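Automation at work > Office and facilities > Desk cleaning going to Skundar units, what happens to the day crew?

benchmark_ok
Posting because our site (Penham, two floors of offices) is going over to robot desk wiping in April and I'm trying to work out what it does to the rota. I'm on the day crew. The contract is with Lutero and the machines come from Skundar. Between now and then some of us are wearing the head camera and doing our normal work with the grippers, so the machines have something to learn from. Wiping desks, folding the cloth, that kind of thing. We were told hours stay the same until the end of the contract. After that, no answer. Has anyone been through this already?

tallow_dish
We went through it at a smaller building. Evening desk round went to the machines and the people moved to restrooms and kitchens. Same pay, heavier work. Two people left. Get the job description in writing before the switch.

benchmark_ok
Will do. These are from one of the desk rooms.
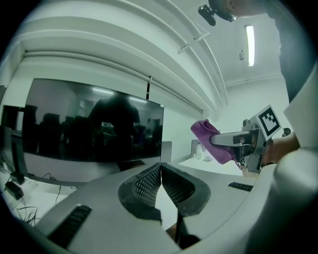
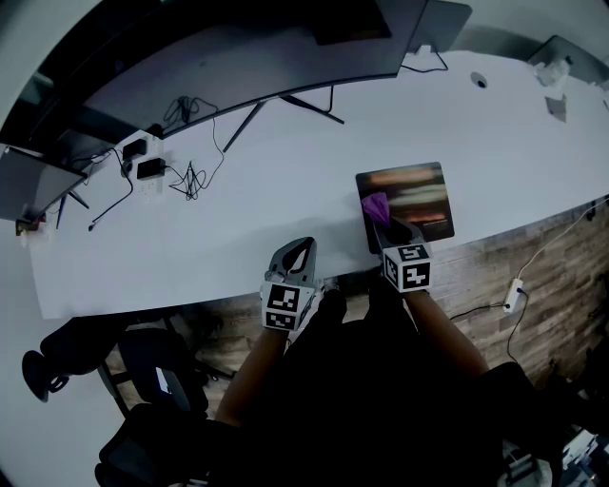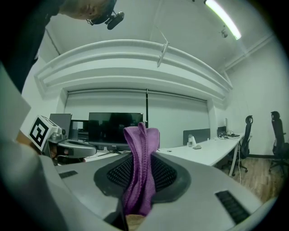 All three: purple cloth, grippers, desks.

grommet52
How slow is it with the grippers compared to by hand?

benchmark_ok
Slow. A desk I'd do without thinking takes me several times as long. You can't feel the edge of the cloth, so you have to look at it the whole time. Cables are the worst part. They gave us a target of up to 272 recordings per person and I'm nowhere near it.

pallet_jane
So you're training your own replacement and getting the same hourly rate for it. I'd have said no. At the Karamanlidis warehouse we asked for a separate rate for anything recorded and we got it, but only after most of the shift refused to put the gear on.

tallow_dish
I don't agree with refusing. If the crew won't do it they bring in temps to do it, and then the machine learns from someone who doesn't know the building. You also lose your seat at the table when the rota gets redone.

pallet_jane
Which table? He just said he got no answer about after the contract.

benchmark_ok
She, but yes, no answer. I did ask about a separate rate and was told it counts as light duties. My wrists say otherwise.

grommet52
Log the wrist thing now, even if it's minor. We had a sore shoulder on our crew that went unreported for weeks and then it was an argument about when it started.

mop_and_go_1603
I supervise a crew that has had machines on desks for a while. What changed for us: fewer hours on desks, more hours on the things the machine leaves. It skips any desk with papers on it, so every morning someone goes round with the skip list. That job didn't exist before and it wasn't in the plan. I'd push to have the skip list written in as paid time from the start, because ours was squeezed into the break for the first month.

benchmark_ok
That's useful, thanks. Who makes the list, you or the system?

mop_and_go_1603
System makes it, I correct it. Takes me until 9:30 most mornings.

pallet_jane
Still think you should ask for the rate again, in writing this time.

benchmark_ok
I'm going to ask for both. The meeting with Lutero is at 2 and I'll post what they say about the skip list.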